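Prernby Shared Table and Tableware Set

Item group: Activity room furniture and accessories
Supplied by: Jekano Institutional Furnishings
Set number: 197

Overview

The Prernby Shared Table and Tableware Set is intended for early learning centers, occupational therapy departments and family waiting areas. It combines a fixed-height white table with a small selection of plastic tableware and play food. The set may be ordered complete, or the table and the tableware may be ordered separately.

The table was developed for rooms in which the same surface is used for meals, for pretend play and for quiet seated work during a single day. The top is plain white, without a printed pattern, so that cups, plates and small items can be told apart easily by children and by adults with reduced vision. Two round openings in the top allow cords to be passed down to floor level when a lamp or a speaker is in use. Covers for the openings are supplied with every table and should be fitted whenever children under three are present.

Tableware and play food

The tableware is made in muted colors. The mug is light teal with a matte finish and a loop handle, and its interior is slightly darker than the outside. The plate is lavender-gray, round and flat inside, with a raised rim that helps to keep play food in place when the plate is passed from one person to another. The pumpkin bun has ridged lobes in alternating bright orange and creamy white. Its ridges offer a ready hold for small hands and for persons practicing grasp and release.
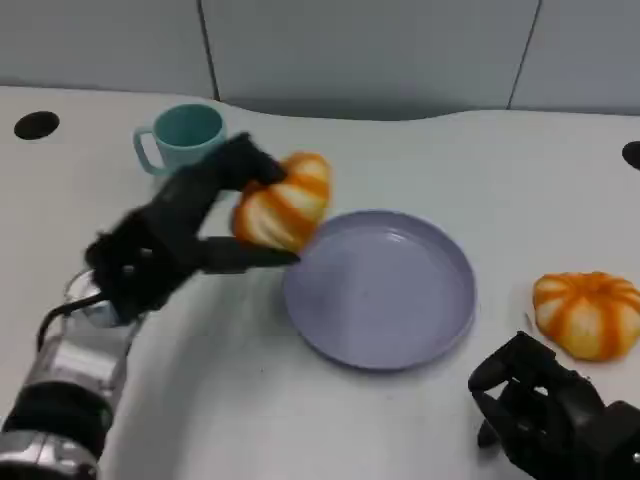 Contents of the complete set

Table with white top and steel legs
Covers for the table openings
Plastic mugs, light teal
Plastic plates, lavender-gray
Pumpkin bun, orange and white
Storage bin with lid
Care sheet and assembly sheet

Replacement mugs and plates may be ordered individually. The pumpkin bun is also sold as part of the Biltik play bakery range, which includes bread rolls and tarts in a similar size.

Dimensions and assembly

Table height is 61 cm. Other heights are available on request for seated adult use, and buyers should state the required height at the time of ordering. The table is delivered flat, with the legs packed separately. Assembly requires 2 persons and the hex key provided. The legs should be tightened by hand first and then fully tightened after the table has been turned upright and placed on a level floor. A gap should be left between the table and the wall so that cords passing through the openings are not pinched.

Care and cleaning

The table top should be wiped with a soft cloth and mild soap after each use. Abrasive pads dull the surface and are not recommended. Mugs and plates may be washed in the top rack of a dishwasher. The pumpkin bun should be washed by hand and left to dry completely before it is returned to the storage bin. Items that show cracks or rough edges must be withdrawn from use.

The play food is not suitable for oven or microwave use and must not be stored together with real food.

Ordering and warranty

Orders are accepted from schools, clinics and public bodies. Delivery normally takes almost 4 weeks from confirmation of the order. Orders for the start of the school year should be placed well before September. The table carries a warranty of 2 years against faults in materials and workmanship. Tableware and play food are treated as consumable items and are covered only if they arrive damaged.

Fabric table covers and stacking chairs from the Kapoor seating range are listed on their own pages.

Questions concerning bulk orders, alternative heights or replacement parts should be addressed to Rafferty Van Dusen, Institutional Sales. Please include the set number in all correspondence.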